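Subject: Re: Praton rookie reprints, do you keep the sleeves on?
From: Gwawr Meredith
Date: 7/7/24

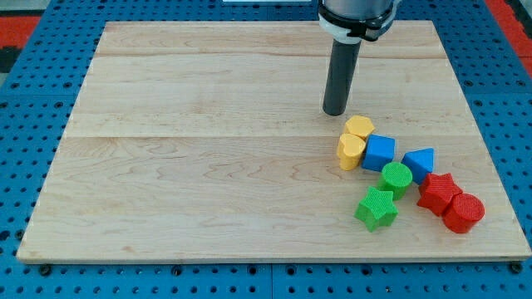 Pale wood board on the blue table

Hi Oskari and everyone,

Thanks for typing all that out! I went through my own Pratons last night after reading it (well, the hockey ones, the soccer ones are still at my sister's) and I'm with you on the sleeves but not on the top loaders.

Oskari Suominen wrote:
> I've got 429 of the Praton hockey set now, mostly out of
> the Jumemholm boxes. Every one is in a penny sleeve and
> then a top loader, and I'm running out of shelf. Do people
> really bother with both for commons? Also, has anyone had
> the gold borders chip just from sliding them in?

Yes to the chipping, and it drives me nuts. The gold borders on the second printing are terrible for it, especially the bottom left corner. I lost a lovely Keskinen goalie card that way — Vilho, I mean, the one with the mask up — and I'd only had it since the start of July. What I do now is pinch the sleeve open first and let the card drop in by itself. Slow, but no more gold flakes on my lap.

For commons I just use sleeves and a plain 200 count box. Top loaders are for the inserts and anything signed. Lempi Manninen swears by the Faltent binders, and they do look great on a shelf, but the pages I bought were so tight that I gave up after the first row. Maybe I had a bad pack? Lempi, chime in if you're reading!

One more thing, I'm still short number 90 from the checklist, the Kaisu Kemppainen with the blue back. I have doubles of both Vasiliauskas cards (base and foil, the foil has a soft corner) and I'd happily send the pair for a clean Kemppainen. I'll cover the postage too. Write to me off list if you have one, and tell me what the centering's like on the back.

Gwawr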